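**Branberg bekommt seine Turmuhr zurück**

Im Mai schlägt sie wieder! Die alte Turmuhr von Branberg, die seit dem Blitzschlag vor vier Jahren auf zwanzig nach sechs stand, geht zurück an ihren Platz über dem Markt. Der Verein Kaewsai hat gestern Abend im Gemeindesaal den Zeitplan vorgestellt, und wer dabei war, ging mit ziemlich guter Laune nach Hause.

434 Einzelteile sind in den vergangenen Monaten zerlegt, gereinigt und vermessen worden, manche davon kleiner als ein Fingernagel, das größte Rad so schwer, dass es mit dem Flaschenzug vom Turm musste. Die Werkstatt Kosen, die das Uhrwerk betreut, hat die meisten Teile retten können. Neu angefertigt wurden die Lager der Zeigerwelle, zwei Hebel im Schlagwerk und die Aufhängung des Pendels. Alles andere ist Originalbestand, vom Gestell bis zu den Seiltrommeln, und das ist bei einem Werk dieses Alters wirklich eine Freude.

Besonders schön: Die Uhr wird weiterhin von Hand aufgezogen. Ein elektrischer Aufzug war lange im Gespräch, der Gemeinderat hatte das Angebot der Firma Zirura schon auf dem Tisch. Nach der Bürgerversammlung im Herbst wurde es dann doch die Kurbel. 72 Umdrehungen braucht es für das Gehwerk, 200 für das schwerere Schlagwerk, und das zweimal in der Woche. Für den Dienst haben sich schon so viele Leute gemeldet, dass der Plan bis in den Winter hinein voll ist (eine Schulklasse steht auch drauf!).

Auch beim Geld gibt es gute Nachrichten. Beim letzten Benefizkonzert in der Pfarrscheune kamen noch einmal 2.000 Euro zusammen, damit ist die Vergoldung der Zeiger bezahlt. Das Zifferblatt selbst bleibt schwarz und bekommt nur einen frischen Anstrich, die Ziffern werden nach einer Postkarte aus dem Stadtarchiv nachgezogen. Auf dieser Karte sieht man übrigens, dass die Vier früher mit vier Strichen geschrieben war und erst bei einer späteren Renovierung zur IV wurde. Jetzt kommt die alte Schreibweise zurück.

Der Aufstieg bleibt während der Montage gesperrt. Der Wochenmarkt findet wie gewohnt statt, nur die beiden Stände direkt an der Turmtür rücken ein Stück Richtung Brunnen. Zur Inbetriebnahme spielt die Stadtkapelle, und um zwölf Uhr mittags soll dann der erste volle Stundenschlag über den Platz gehen. Danach darf man in kleinen Gruppen hinauf in die Uhrenkammer, festes Schuhwerk vorausgesetzt, denn die letzten Stufen sind steil und ausgetreten. Anmelden kann man sich im Rathaus am Schalter im Erdgeschoss.

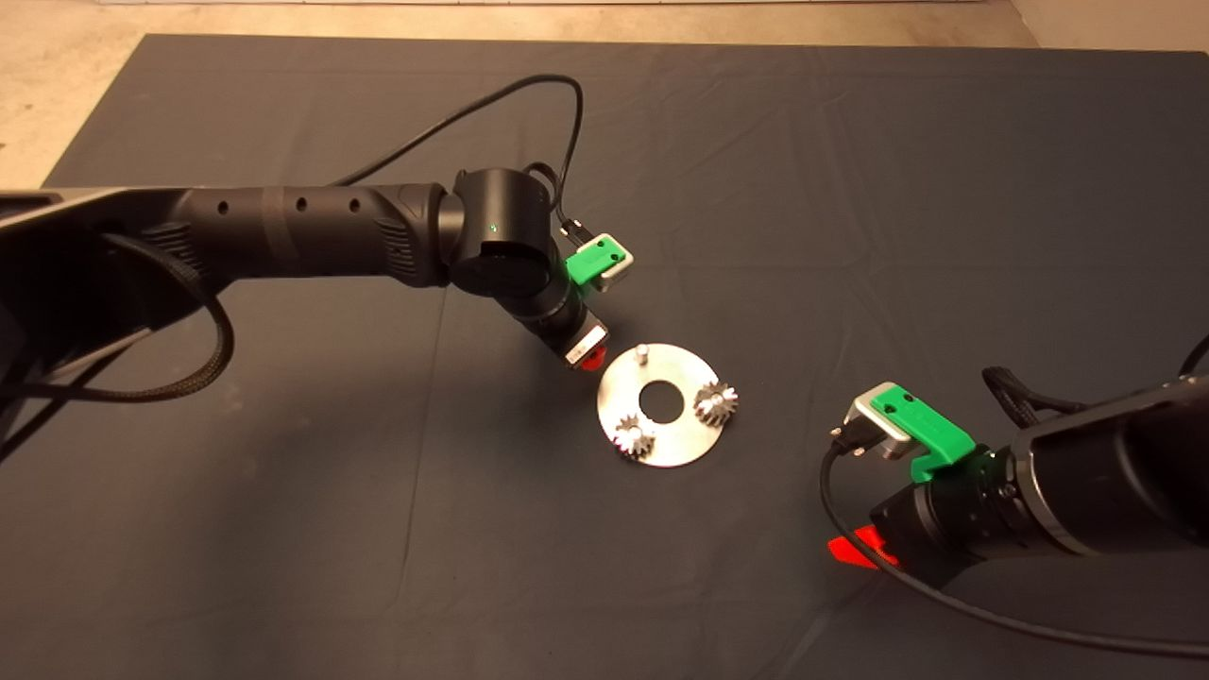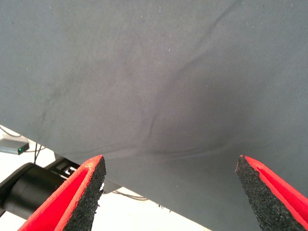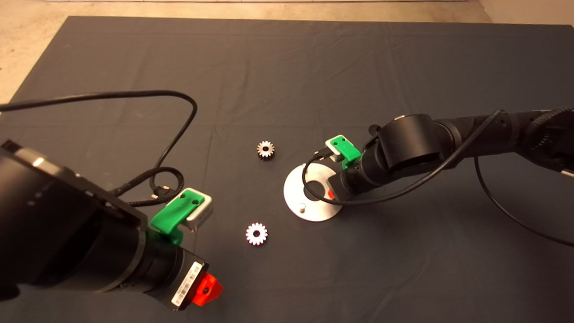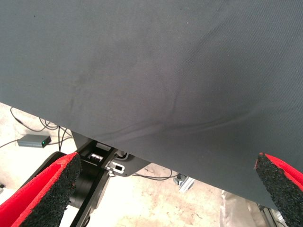

Usa Tanasarn freut sich vor allem auf den Viertelstundenschlag, den habe sie vom Küchenfenster aus immer mitgezählt, und seit er fehle, koche ihr ständig der Reis über. Ob die Glocke nachts wie früher durchschlage oder ab zehn schweige, wolle sie aber gern noch vor der Einweihung wissen. Darüber entscheidet der Gemeinderat in seiner nächsten Sitzung.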